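Soft lattice fingers or stiff padded ones for picking up books?
Posted in Grippers & End Effectors, April 29, 2024

Margaux Barbier
Hi all, I'm stuck on a choice and my boss wants an order in by Friday. We have two arms sharing one table and the job is picking up shrink-wrapped paperbacks and hardcovers, plus the odd soft package. Right now I'm on Polent parallel grippers with flat rubber pads and they're awful on plastic wrap. Thick books slide out when the wrist tilts, thin ones I can't even get under. I've got 457 titles to get through and I drop way too many. Has anybody tried the bendy lattice fingers against something stiffer? And is a wrist camera worth it if I already have one overhead?

Stodora_fan
Just turn the force up. Worked for me.

Yesenia Villanueva
Please don't just turn the force up, you'll crease the covers (ask me how I know). I spent most of last August swapping fingers on a pair of arms, so here's my two cents.

Lattice fingers from Cuadros: great on anything with a rounded or squishy side, and they're kind to the wrap. On a thick hardcover I come in across the spine and let them bend. They do get floppy if you grab right at the tips. My Lomer ones were stiffer but one split after 2,000 cycles, so buy spares.

Mesh-textured pads hold crinkly plastic a lot better than smooth rubber. Wipe them down every morning, dust kills the grip fast.

Camera: yes, get the wrist one! My overhead view lost the book as soon as the other arm reached in, and glare off the wrap made the edges vanish. From the wrist I can see both fingertips and line them up with the book before I close.

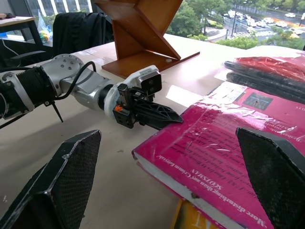 Wrist view over the pink hardcover, with the other arm's lattice finger coming in from the left.

For thin stuff, slide it so it hangs over the table edge and grab it there. I never found a finger that gets under a flat paperback on its own.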